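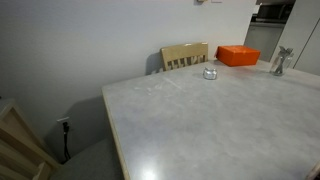 首页 项目 图集 招聘 联系

手把手教机械臂:Clondance 项目图集

文:Lama Bitar
2025年5月2日
分享 25 评论 20

Clondance 是 Flidarell 在 Drurnton 做的一个示教项目,教机械臂做日常的家务和厨房杂活。教的办法有两种。一种是手拖:人握住机械臂的腕部,带着它把动作走一遍,控制器记下各关节的角度和夹爪的开合。另一种是遥操作:人坐在旁边,手里拿一副主手,主手怎么动,从臂就怎么动,关节数据和相机画面一起存下来。

图集按任务分组,顺序和工作日志一致。参加示教的有 Tobiloba Isah、Noura Hijazi、Brunello Donati 和 Fouad Shboul,文字由我整理。到上个任务结束,一共留下337条可用的示教记录,弃掉的没有算在里面。

一、开工前

零位校准。每次上电以后先让各关节回零,再用定位销核对。腕部那一节最容易偏,Tobiloba 习惯把它放在最后查。

主手与从臂对齐。遥操作开始之前,主手要先摆到和从臂相近的姿态,差得太多程序不允许接通。刚来的人常卡在这一步,一般是肘部方向反了。

重力补偿。手拖之前要把夹爪的重量填进参数表。填轻了,松手后臂会慢慢往下沉;填重了,它会自己往上飘。Brunello 换过一次夹爪指尖,忘了改参数,整个上午的记录都带着一点往上的趋势,后来全部重录。

相机位置。腕部一台,固定支架一台。支架的脚用胶带在地上贴了记号,挪动以后按记号放回去。地面拖过之后胶带会翘边,要重新贴。

急停按钮。放在操作者左手边,接通之前按一次,确认能断电,再旋开。两个人一起做的时候,按钮归不操作的那个人管。

任务卡。每个任务有一张卡,写明物体的起始范围、结束状态和最长时间。卡上的话由 Noura 统一改过,原来各写各的,同一个动作有三种叫法,检索时很麻烦。

二、抓取和放下

手拖,抓杯子。Noura 一只手托着前臂,另一只手握腕部,从侧面靠近杯身。夹爪的开合用腕部的按键控制,拇指正好够得着。

手拖,放杯子。放下比抓起难教。杯底碰到台面时手上能感觉到一点阻力,人会下意识停住,记录里就多出一小段静止。我们保留了这种停顿,没有剪。

遥操作,抓杯子。主手没有力反馈,全靠眼睛看。Fouad 的办法是先把夹爪降到杯口以下,停一下,再往前送。

换方向。杯柄朝左、朝右、朝操作者,各录一组。朝里的那组最慢,手腕要绕过去,中间经过一段关节很别扭的位置。

透明的杯子。从固定机位看过去,杯壁和背景混在一起,操作者只好盯着腕部相机的画面。Tobiloba 建议把光源挪到侧面,挪过之后杯口的亮边清楚了一些。

抓勺子。勺子平放时指尖很难插到柄下面。Brunello 教的动作是先按住勺头,让柄翘起来,再夹。这一招手拖很顺,遥操作时按的力道不好掌握,有几次把勺子按得转了方向。

勺子放进罐子。难点在罐口。勺柄夹得太靠上,进罐以后夹爪会碰到罐沿;夹得太靠下,勺子会在指间打转。任务卡后来规定夹在柄的中段,具体位置由操作者看着办。

抓软的东西。海绵、抹布、手套。夹爪合拢的行程比硬物大,力的上限要另外设。海绵弹性好,放手时会自己弹开,落点有偏差,这个偏差在任务卡里是允许的。

三、开合

盒盖,掀开。盖子和盒身之间的缝很窄,指尖从角上进去比从边上进去容易。手拖时人能听见盖子松开的声音,遥操作的人戴着耳机,听不见,Fouad 索性把耳机摘了。

盒盖,合上。先对一条边,再压另一条边。动作做完要退开一段,让相机能看到盖子有没有合平。刚开始大家都忘了退开,复查时看不清结果。

抽屉,拉开。拉手是横条,夹爪竖着进去勾住。拉的方向要正,偏一点抽屉就卡。手拖的时候,人其实是在用自己的肩膀找方向,录下来的轨迹比遥操作的直。

抽屉,推回去。用合拢的夹爪背面推,最后一段放慢。Noura 推得很轻,抽屉常留一条缝,又补推一次。补推的记录保留,标签里写明。

柜门。门的轨迹是一段弧,人带着臂走的时候会不自觉地侧身让路。腕部的角度要跟着门转,不跟的话夹爪会从把手上滑下来。柜门任务录得最慢,Khasawneh 那边借来的一扇带阻尼的门尤其费时间,关到最后一段它自己会走,操作者得及时松开。

旋盖。夹爪一次转不了整圈,要松开、回转、再夹住。大家对回转多少意见不同:Brunello 每次转得多,次数少;Tobiloba 每次转得少,次数多。两种都录了,分开存放。

旋盖,拧紧。什么时候算紧,手拖能凭手感,遥操作只能看盖子还转不转。任务卡写的是"夹爪转动而盖子不动时停止",读起来拗口,用着没有出过问题。

拉链。试了几次就停了。拉头太小,指尖夹不稳,换过薄指尖以后能夹住,可布料会跟着走。需要第二只手按住布料,留到双臂任务里再做。

四、擦和扫

擦台面,手拖。两个人的擦法差别很大。Noura 来回擦直线,Fouad 画圈。先把直线的一组录够,再录画圈的,没有混在同一批里。

擦台面,压力。压得太重,抹布会皱成一团;太轻,抹布只在表面滑过去。手拖时压力由人给,机械臂自己并不知道压了多少,我们在腕部加了一块力传感器,把数值一起存下来。

擦到边缘。抹布有一半伸出台面时,下面没有东西托着,夹爪会突然往下沉一点。操作者要提前把重心往里收。这个动作很难用话讲清楚,Tobiloba 带着新手的手做了几遍,新手自己再做就会了。

遥操作,擦台面。没有力反馈,抹布离开台面了也不容易发现。Fouad 看影子判断高度,影子和抹布边缘贴在一起就说明接触到了。灯光换位置之后,他重新适应了一阵。

反光。台面上有亮斑时,腕部相机会自动调暗,画面里其他东西跟着变暗。后来把曝光锁住,每次开工前手动设一次。

扫碎屑。用小刷子把碎屑扫进簸箕,刷子夹在指间,角度靠手腕调。碎屑用的是干燕麦片,颗粒大,收拾方便。扫到最后总有几片留在簸箕口前面,任务卡没有要求全部扫净。

收抹布。擦完把抹布搭到横杆上。搭的时候要让过半才松手,不然会滑下来。滑下来的记录标为失败,也留着。

五、布料

叠毛巾,第一折。夹住一角,提起来,走一个高弧,落到对角。弧走低了毛巾会拖着堆起来。这一折大家教得都差不多。

叠毛巾,第二折。毛巾变厚,夹爪要张得更开。容易只夹到上面一层。Noura 的做法是夹住之后先提一点点看一眼,确认两层都在再走。

抚平。叠完用夹爪侧面轻轻扫过去。手拖录得自然,和人手抚平的节奏很像。遥操作的动作碎,走走停停。

叠T恤,单臂。做得不好,袖子收不进去。录过一小批,复查之后没有收进正式数据。

叠T恤,双臂遥操作。Tobiloba 和 Brunello 试过一人管一只臂,商量的时间比做的时间长。改成一个人双手操作之后顺了很多,只是胳膊酸得快,每录一组要歇一会儿。

衣架。把肩部套上衣架,先套远的一侧。领口小的衣服套不进去,任务卡里限定了领口宽度。

六、遥操作台

主手握法。食指和拇指控制夹爪,其余三指托住手柄。手小的人够不到扳机,Lama 这一栏写的是我自己:我用的是加了垫块的那副。

延迟。同一间屋子里感觉不到,隔着网络操作时很明显。Fouad 从另一层楼连过来录过一次,动作明显放慢,每走一步都要等画面跟上。

画面布局。腕部画面在左,固定机位在右。Brunello 坚持要把两个换过来,于是每个人的布局单独存,登录后自动切换。

踏板。左踏板开始和结束录制,右踏板作废当前这条。踩错过好几回,后来右踏板改成要踩住不放才生效。

休息。连续操作时间长了,主手会越抬越高,人自己没有感觉,从臂的轨迹里看得出来。台子旁边放了计时器,响了就换人。

笔记本。操作台上有一本纸质本子,谁觉得哪条有问题就随手写下来,例如"第三次夹的时候犹豫了""勺子原来就歪着"。复查的人先翻本子,再看录像。

带新人。头一天只做抓放,用软积木。先手拖几遍,知道臂能伸到哪里、哪里伸不到,再上主手。直接上主手的人常把臂伸到极限位置,然后不知道怎么退回来。

七、接手

自动执行时接管。示教的数据训练出第一版策略后,让机械臂自己做,人握着主手在旁边看着,要出错时接过来。接管的那一段单独标出来,后面再拿去训练。

什么时候接。每个人的标准不一样。Noura 接得早,夹爪一偏就接;Fouad 会等它自己试一次。两个人一起看过录像以后定了条规矩:同一个位置第二次没夹住,就接。

接得太猛。主手和从臂姿态不一致时强行接通,从臂会猛地一跳。程序后来加了过渡,接通之后用一小段时间慢慢对齐,这段时间操作者不要动。

交还。人把它带到一个好的位置以后,要停稳了再松开。停得不稳,策略接过去第一步就会晃。Brunello 在交还之前习惯说一声"走",录音里全是。

手拖纠正。也试过在自动执行的时候直接用手推一下臂。推得动,但推完之后它还想回原来的路线,人和机器互相较劲。这种方式目前只用来调整末端的高度。

失败之后怎么办。任务做坏了,比如杯子倒了,也可以教它扶起来再做。扶杯子录成了单独的任务,起始状态就是倒着的杯子,杯口朝各个方向都有。

八、复查和整理

看录像。每条记录由没有参与操作的人来看,判断通过、保留备查或者弃掉。一条通常看两遍,第一遍看结果,第二遍看过程。

切段。一条长记录切成靠近、夹住、移动、放下几段。靠近和夹住之间的分界最难定,现在以夹爪开始合拢的那一帧为准。

写说明。每条配一句话,用平常说话的方式写,例如"把勺子放进罐子里"。不写"执行抓取动作"这一类。Noura 和 Tobiloba 各写一句,两句都保留。

弃掉的原因。碰到东西没注意、相机被挡住、物体一开始就放在规定范围之外、忘了按开始。忘了按开始的那种最可惜,操作者往往觉得那次做得最好。

相机被挡。遥操作的人坐得靠前,肩膀会进到固定机位里。椅子往后挪了一点,坐垫换成了不带轮子的。

手进了画面。手拖记录里总有人的手和前臂,这样的画面直接拿来训练,机械臂以后看不到手,反而不认识场面。我们的做法是手拖一遍记下轨迹,人退开,物体摆回原位,让臂照着轨迹重放一遍,重放时的画面才存进正式数据。

重放对不上。物体摆回去总有一点偏差,重放时会夹空。抓杯子还好,勺子很容易偏。勺子这一组后来全部改用遥操作。

物体归位。台面上用可擦的笔画过小记号,录像前擦掉。Fouad 做了一张透明片,上面印着轮廓,对好以后揭走,比画记号快。

命名。任务名、日期、操作者代号、序号。代号不用名字缩写,用颜色,Brunello 是蓝,Noura 是绿。新来的人代号不够分的时候再加。

备份。每天收工前拷一份到另一台机器,核对文件数。七月之前要把旧格式的记录转完,还剩布料那一组,文件最大,放到最后。

九、正在做的

倒水。先用干豆子代替水,从一只杯子倒进另一只。倒的快慢全在手腕上,手拖教得最像。豆子撒出来的也录,撒得多的标出来。

摆餐具。勺子、叉子、杯垫放到指定的位置。顺序不限,每个操作者按自己的习惯来。Brunello 从左往右,Tobiloba 先放杯垫。

收餐具。和摆餐具反过来,起始状态更乱,叉子会压在勺子上面。压着的时候先拿上面那件,这一条写进了任务卡。

换屋子。同样的任务搬到另一个地方再录,台面高度、灯光、背景都不同。支架和操作台装箱用了一个上午,到了以后相机要重新标定。抓放和旋盖已经录过,擦台面还没有开始。

给外面的人试。Drurnton 的开放活动上,让没有碰过机械臂的人各试一次手拖,任务是把积木放进碗里。小孩比大人放得开,大人总怕把它掰坏。这批记录没有用于训练,只用来看任务卡的说明别人读不读得懂。有几处后来改了,"末端"改成了"夹子","初始位姿"改成了"一开始的样子"。

夹爪指尖。硅胶指尖用久了会发亮打滑,大约看得出来就该换。换下来的留了一盒,贴着使用时间,Fouad 打算比较一下磨损和掉落有没有关系。

任务卡新版。Noura 正在把手拖和遥操作的要求分成两页。原来写在同一页,读的人要自己挑。

浏览 300多 收藏 20

评论

"旋盖那组两种转法分开存,训练的时候是分开用还是合在一起?我们在做类似的东西,合在一起以后它会转到一半换成另一种。"

Brunello Donati 回复:目前分开用。合在一起也试过,和你们碰到的情况一样,中间会犹豫。

"重放那一步,物体摆回去的时候人要不要进围栏?"

Tobiloba Isah 回复:要进。先断使能,摆好,人出来,再上使能。急停一直在外面那个人手里。

"透明片的做法很好,请问轮廓是打印的还是手描的?"

Fouad Shboul 回复:先手描,扫描以后再打印。软的东西不适合,毛巾我们还是用边角对齐。

"主手加垫块的那副能不能说一下垫在哪里?我也够不到扳机。"

Lama Bitar 回复:垫在手掌后侧,把手往前顶一点。先用胶带固定试几天,位置合适了再粘。

上一组 下一组 返回图集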